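床だより 秋号 技術欄

無垢フローリングの含水率と冬前の点検

九月を過ぎると、床鳴りと目地の開きに関する問い合わせが増える。本欄では、暖房を使い始める前に確認しておきたい項目を、含水率の考え方から順に整理する。対象は根太張りおよび合板下地への直張りで施工した無垢材の床とし、複合フローリングについては末尾で簡単に触れる。

木材は周囲の空気と水分をやり取りし、温度と相対湿度に応じた一定の値に落ち着く。これを平衡含水率と呼ぶ。夏の高湿期に膨らんだ板は、暖房期の乾燥した室内で水分を放出し、幅方向に縮む。長さ方向の変化はごく小さいため、実務上は幅方向だけを見ればよい。収縮の程度は樹種と木取りで異なり、同じ樹種であれば板目材のほうが柾目材より大きく動く。板目と柾目が混在する床では、目地の開き方が列ごとに揃わないのが普通である。

測定には電気抵抗式か高周波式の含水率計を用いる。抵抗式は針を打つため跡が残るが、深さごとの値が取れる。高周波式は表面に当てるだけで済む反面、下地の釘や金物、床暖房の配管の影響を受けやすい。樹種補正の設定を誤ると、どちらの方式でも値は信用できない。測定点は一室につき7か所とし、窓際、部屋の中央、水回りとの境界を必ず含める。同じ点を毎年測ることに意味があるので、平面図に位置を書き込み、室温と相対湿度を並べて記録しておく。

Akley地区の集合住宅で続けている記録では、窓際の測定点が毎年もっとも早く下がり始める。日射を受ける時間が長く、カーテンの開閉によって表面温度の変動も大きい。同じ住戸でも廊下側の点は遅れて動き、差が縮まるのは暖房期の後半になる。点検を一度で済ませる場合には、この時間差を念頭に置いて値を読む必要がある。
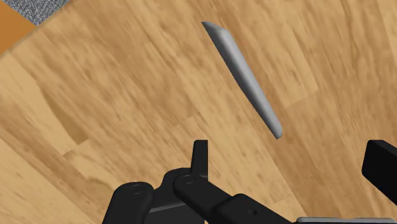 次に目地である。隙間ゲージを用い、部屋の長手方向に沿って同じ板の列を追いながら測る。冬に開き、梅雨時に閉じる目地は正常な動きの範囲にあり、充填してはならない。冬に硬いパテで埋めた目地は、夏に板が膨らむ際の逃げ場を失い、板の突き上げや実の破損につながる。年間を通して開いたままの目地、あるいは特定の一列にだけ集中した開きは、施工時の含水率が高すぎたか、接着剤によって複数の板が一体となって動いていることを示す。後者では、細い目地がほとんど動かず、数枚おきに大きく開く。処置を決める前に、少なくとも夏と冬の測定値を揃えたい。

壁際の伸縮目地も見落とされやすい。幅木の下に設けた隙間が、後から入れたコーキングや造り付け家具の台輪で塞がれている例が多い。幅木を外せない場合は、薄い定規を差し込んで奥行きを確かめる。差し込めない箇所があれば平面図に印を付け、家具の設置時期を聞き取っておく。敷居や見切り材を板に直接ビス留めしている場合も、その位置で動きが拘束される。

床鳴りは、音の種類と位置を分けて記録する。実どうしの擦れは高く短い音になり、釘の緩みは踏み込みと戻りの両方で鳴る。根太と大引の接合部に由来する音は低く、踏んだ位置から離れて聞こえることがある。点検は二人で行い、一人が歩き、もう一人が床下または下階で聞くのが確実である。床下に入れる場合は、根太の側面に手を当てて振動を確かめると位置を絞りやすい。実の擦れだけであれば、乾性の潤滑粉を目地に刷り込むことで収まる場合がある。油性の潤滑剤は塗膜を侵し、後の再塗装で密着不良を起こすので使わない。

塗膜の点検は、光を低い角度から当てて行う。歩行の多い箇所では艶が先に失われ、続いて水の染み込みが早くなる。オイル仕上げの床では、水を一滴落として3分置き、拭き取った後に輪染みが残るかどうかを見る。残れば再塗布の時期である。ウレタン仕上げの床で部分的に剥離がある場合、その箇所だけの塗り重ねは段差と艶むらの原因となる。板の列の端から端まで、または部屋全体を研磨して塗り直すのが原則となる。ワックスの履歴が不明な床では、研磨の前に必ず剥離剤による試験を行う。

製品について若干触れておく。Vavuterの浸透性オイルは乾燥が遅く、低温時には塗布間隔を延ばす必要がある。塗布後に余剰分を拭き残すと、表面に粘りが残って埃を抱き込む。Stustivikの水性塗料は乾きが早いぶん継ぎ目が出やすいので、二人で列を分担し、濡れた縁を保ったまま進めるとよい。いずれも、オイルを含んだ布は自然発火のおそれがあるため、水に浸してから廃棄すること。

室内環境の管理は、床の補修に先立つ対策である。暖房期の相対湿度を極端に下げないことが基本となるが、加湿器を床に直置きすると、その周囲だけ含水率が上がり、反りや変色の原因となる。台に載せ、吹き出し口を壁と床の双方から離す。床暖房を備えた室では、運転開始時に設定温度を一度に上げず、6日かけて段階的に上げる。停止時も同様とする。敷物や座椅子を置いた部分は熱がこもるため、厚手のものは運転中は外しておく。敷物の裏に滑り止めの樹脂が付いている場合、塗膜との接触で変色が生じることがあり、これも季節の変わり目にめくって確かめる。

複合フローリングは基材の合板が動きを抑えるため、幅方向の変化は小さい。その代わり、表面の単板に細かな割れが出やすく、端部から水が入ると基材ごと膨れる。研磨できる回数は単板の厚みで決まるので、補修を検討する段階で断面を確認しておく。幅木を外した箇所や床下点検口の縁で見ることができる。

点検記録の用紙は今号から改訂した。測定点の欄を増やし、音の種類を記号で記入する形式としている。旧用紙をお使いの方は、前年までの値を新用紙の左欄に転記したうえで使用されたい。Seok支部の窓口では改訂版を配布しており、含水率計の貸し出しも同じ窓口で受け付ける。貸し出し期間は7日間、返却時には電池を抜き、樹種補正の設定を初期値に戻していただきたい。

次号では、根太の補強と床下換気を扱う。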